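Speaker notes: Small blocks on a board
Hollgate toy library, parents' and helpers' morning
Saturday, July 18, 2020
Speaker: Birgit Voß

Before I start: check that the people in the back row can hear. Speak slowly. Water is on the left side of the desk.

Good morning, and thank you for coming. My name is Birgit, I have worked at the toy library in Grarnham for 10 years, and today I want to talk about a very plain toy, the colored block. I will speak for the first half and then we go to the tables and you can try with your own hands.

Start with the old catalog. My grandmother kept a Hamann toy catalog from 1929. Two pages are only blocks. The order number for the small colored set was 2727, and I know it by heart because as a child I played post office with this catalog. (Pause here, people usually want to tell about their own blocks. Let two or three of them speak.)

Now the main point. When we give blocks to a child, we often give too many. A full box is turned over on the carpet, it makes a big noise, and then the child walks away. In Grarnham we began to put out only a few pieces, in a few colors, on a board. The children stayed longer. I did not measure this with a clock, it is what I saw at my tables.

Why a board? It says where the game is. The carpet has no end, but a board has an edge, and small children understand an edge very well. Wood is nice, and a light color is best, so the blocks are easy to find with the eyes.
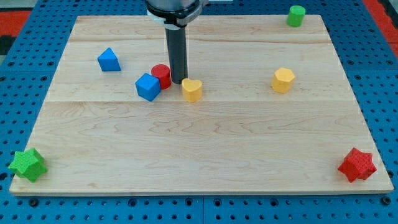

I like to use four colors, red, blue, yellow and green, with two blocks of each. Then the first game is already there: find the friend. The child takes one red and looks for the other red. Please do not say "good" after every pair. Wait a little.

The second game is about shape. A cube and a cylinder can have different colors and still stand side by side, and a heart is more difficult, it has a point and two round parts. Ask the child which way the point is looking. With a triangle you can ask the same. My experience is that children of three years answer with the finger and children of five answer with words. Both answers are fine.

Third game, the street. Two blocks may touch, then comes a gap, then the next block. The gap is a door, or a river. I had one boy in Burnument who made only gaps – he moved the blocks apart for 7 minutes and was very happy.

Do not forget to say: solid blocks of one color are easier for sorting than printed ones. For children under three, check the size of every piece first.

Cleaning: damp cloth, a little soap, dry them the same day. Do not leave painted blocks in water over night.

Questions I got last December in Burnument:
– Can I mix sets? Yes, but begin with one.
– What if a block is lost? Take its partner out also, until you find it.
– Must the child put everything back? I do it together with the child, one color for me, one color for you.

Then invite everybody to the tables. Boards are already out, blocks are in the cloth bags. Ask them to bring the bags back to me before lunch.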